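Ostmont had its open day in May and I finally got myself along, mostly because Ngan-ling Lau had been going on about it for weeks. It's the place that looks after sports kit for local clubs, and I am a sucker for a good folding table (I know, I know).

Tea first, then upstairs to the folding room. The tables are padded and covered in a soft grey fabric, so nothing slides about – I want one at home! I went straight for the red kit.

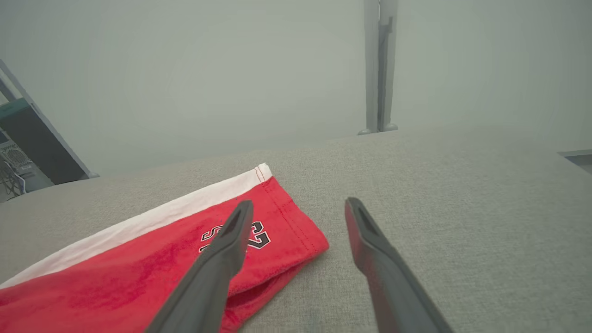 Red shorts with the white trim, number 23, folded on the grey.

Hadi Atallah talked us through the shorts. You lay them flat, fold them lengthwise so one leg sits over the other, then smooth the elastic before you do anything else. I'd always started from the hem, so that's years of lumpy drawers explained. They have 62 pairs in this red, he told us, and every one gets folded the same way.

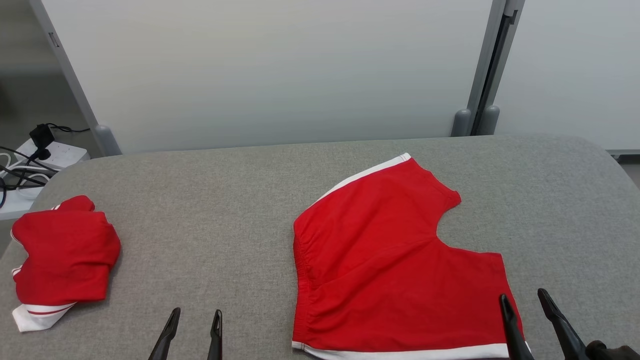
T-shirts are a different story and I got into a right muddle with the sleeves when I had a go. Hadi was very patient. We finished in the Rawashdeh room with lemon cake, and I came home and emptied my whole sock drawer onto the bed.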